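Bowls for the garden table

Last week I finally emptied the box of plastic dishes which we bought when we moved to Kelau. I wanted to know which of them are still good for summer lunches, before I order new ones from Terkent. I put the bowls and the cups on the green cloth and left them there while I made tea.

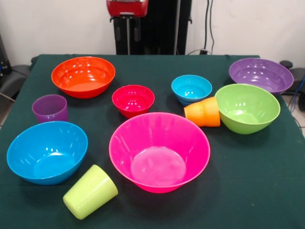
My neighbour wrote to me the same evening that I should keep the cups apart from the bowls, as hers always disappeared under the salad things. I think she is right. The cups will go in the kitchen drawer and the bowls on the low shelf, the big ones at the bottom.

I like the purple bowl most, it is a good size for cherries. The order from Terkent can wait until the end of June. I only need 4 lids, if they still sell them.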